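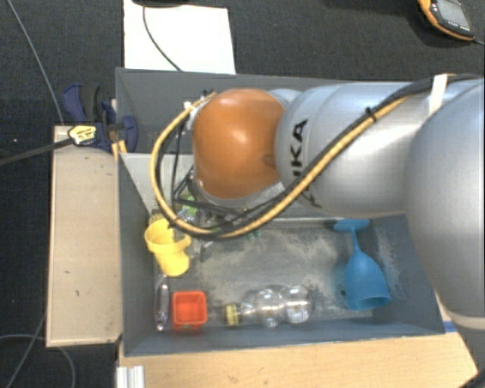
What is the best way to keep loose household things in one deep bin without everything ending up at the bottom?

Put the big, light things in last, stand anything narrow against a side, and give the small pieces a container of their own before they go in. Empty the bin completely every so often and wipe the floor of it while it is bare.

Home Forums Kitchen Storage Cleaning Members Search

Reading time: 5 minutes

One bin for all the odds and ends, good idea or not?

gyozo_fodor
Posts: 427
We moved in March and the new kitchen has fewer drawers than the old one. What used to be in the drawers is now in a grey bin under the worktop: plastic cups, a measuring jug, lids, clear tubs, sponges, bag clips, that kind of thing. It is the Jonix one with the slanted sides from Ziveck.

It was fine for a week. Now I have to tip it to find anything, and the bottom is scratched and has pale patches that look like dust but don't all wipe off. My wife would like a drawer unit. I would like to keep the bin. Does anyone here run a kitchen this way and is it any good?

NabilaT
I did it for 2 years in a rented flat and it was all right. The trick was not letting small things go in loose. Bag clips, bottle stoppers and the little plastic bits that belong to gadgets went in a clear tub with a lid, and the tub went in the bin. I could see through the side what I was reaching for.

Sponges shouldn't be in there at all. Keep them at the sink. If they go in damp everything else smells of them.

Rozalia J
Agree about the sponges, disagree about the rest. A deep bin is for things you use on the same day and then put away together, like picnic things or paint things. For daily use you want shallow. I had the same arrangement and ended up with three of the same lid because I could never find the one I already owned.

Get the drawer unit. It needn't be expensive.

gyozo_fodor
The sponges are new ones, still dry. I buy them in packs. But point taken, they can live somewhere else.

The problem with a drawer unit is where to put it. There is a radiator on one side and the door opens on the other. The bin slides under the worktop and nothing sticks out.

Stijn S.
Slanted sides are half your trouble. The top measurement is what they print on the label and the floor is a good deal smaller, so everything slides to the middle and piles up. It also means straight-sided boxes don't sit flat against the walls if you try to divide it.

What does work is standing tall narrow items up along one side. Rolling pin, bottle brush, a tall clear beaker. They lean on the slope and stay there if you wedge something next to them. Cups and jugs then go on their side in the middle with the opening facing you, so you can hook a finger in and lift.

NabilaT
I'd put jugs in upright myself, otherwise crumbs and clips end up inside them.

Stijn S.
Upright they catch more, surely? Anything you drop in from above goes straight in.

NabilaT
Not if they have something in them already. I kept the bag clips in the jug before I found the tub.

Edit_H
On the pale patches. There are two different things it might be. If it comes off on a damp cloth and comes back in a few days it is just dust and flour off the things you put in. If it stays, it is the surface itself that has been rubbed and has gone lighter. No cleaner will bring that back. Please don't go at it with a scouring pad, you will make the patch bigger.

What I do with mine:

Take everything out, including whatever is stuck in the corners.
Brush it or use the vacuum with the narrow nozzle.
Warm water and washing-up liquid with a soft cloth.
Dry it with a tea towel and leave it standing on its side for an hour.
Put a piece of non-slip matting in the bottom, cut a little smaller than the floor.

The matting stops the sliding too. Wash it when you wash the bin.

gyozo_fodor
Thanks Edit, that's useful. I tried the damp cloth this evening. Part of it came off and part didn't, so I suppose I have both kinds. I'll get some matting.

Rozalia J
You are going to a lot of trouble to avoid buying a drawer unit.

gyozo_fodor
Possibly. The matting was 2 euros though.

Edit_H
For what it's worth I think Rozalia is right about lids. Lids in a deep bin are hopeless. I keep mine in a file rack inside the cupboard door, standing up like letters. Once the lids were out, the bin was easy.

Stijn S.
Another vote for getting the lids out. I'd also take out anything with a long handle, because it levers everything else up when you pull it.

NabilaT
And colours help. If all your cups are clear you will never see them in a grey bin with poor light. One bright yellow one you can find straight away.

gyozo_fodor
Update for May 2021. Lids are in a rack from Gemell, fixed inside the cupboard door with screws because the sticky pads fell off overnight. Small bits are in a clear tub. Sponges have gone to the bathroom cupboard. Jug is on its side - sorry Nabila - and the tall things are standing along the left. The matting has stayed put so far, but I cut it too short and there is a gap at one end where the clips used to collect.

We have also agreed to look at drawer units in the autumn.

Rozalia J
Measure the radiator side first. Mine was 2 cm too wide and went back.

Related threads
Non-slip matting: cut it or fold it?
Where do you keep saucepan lids
Getting marks off light-coloured worktops
Szénási shelf brackets, are the screws included?
Storage under a worktop next to a radiator
Clear tubs that have gone cloudy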